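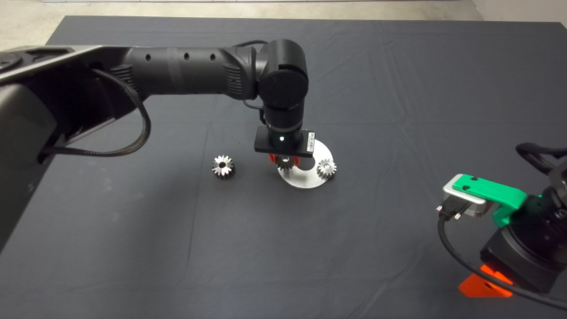

Durwood, February

# Truvari supper recipes

Hi! I'm Anoma Thambiah, and this folder is where I'm typing up my aunt's recipe cards before the ink fades any further. She kept them in a cookie tin, in no order at all, and I've got 720 done so far (my wrists know it).

## What's in here

- `cards.csv` – one row per card, with title, servings, ingredients and steps
- `notes.csv` – whatever she scribbled on the back, mostly complaints about ovens
- `units.md` – my best guesses at her measurements

A "cup" in these is her blue teacup, so it comes out to 10 tablespoons. I left it that way in `cards.csv` and did the math in a separate column, `cup_fixed`.

## Known problems

12 cards have no title, so I named them after the first ingredient. Card 14 is missing its second half and I still can't work out how long the dumplings go in! The soups are spelled three different ways, and I kept every one of them.

## Using it

Cook from it, copy it, print it for your mom. If you fix a typo, send me the card number and I'll change it over the weekend.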